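Sorting Capacitors with Jui-lin Tseng

by Aurel Iordache

I got to Voicu, the shared workshop behind the old bakery, at 6 in the evening, and Jui-lin Tseng was already under the bench looking for a screw. "Don't move your feet," she said. So I didn't, and that's how the first part of our interview went.

Jui-lin fixes radios. She started building Jilix in February, mostly because she was sick of sorting the parts she pulls out of them. "I had 41 jam jars," she told me. "Every one had a label, and I'd say 6 of those labels were true." Jilix is her answer: two arms, one table, a pile of small stuff going in and (in theory!) tidy bins coming out.

I asked why two arms, when one sounds like plenty of trouble. She laughed. "One holds, one pulls. Try unplugging something with one hand and you'll chase it across the table." The second arm took her another 60 evenings, and she says she'd do it again, only with better cable.

Ah, the cable. We spent a good half of our coffee on it. She wants it to run inside the arm someday, but for now it's straps and red tape. "You leave too much slack and it snags, you leave too little and the elbow yanks it. I re-tape it more than I eat lunch."

She's fussy about what goes under the arms, too. The parts get laid out on white paper in a steel tray. "I tried black cloth first and couldn't find anything on it myself, so what chance did Jilix have?" The yellow bins she picked for the color and for the low sides, two pairs with a clear strip down the middle so she can get a hand in.

How often does it get things right? She made a face. Her goal is 100 parts in a row without her touching anything, and she wouldn't tell me her best run so far. "Ask me when I like the number."

Then she cleared off our mugs and set up the next round, a round red board with its capacitors still standing on it, and all four bins empty. 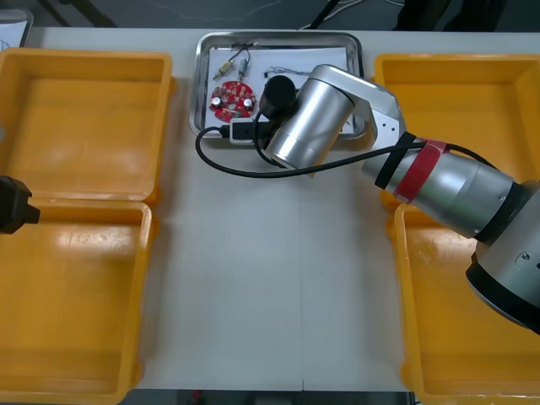
What she'd change

"The wrist," she said, before I'd finished asking. It's heavier than she wanted, and she has a lighter one half drawn in a notebook. She'd also put the table on better legs, as the one at Voicu shakes whenever somebody runs the drill press next door.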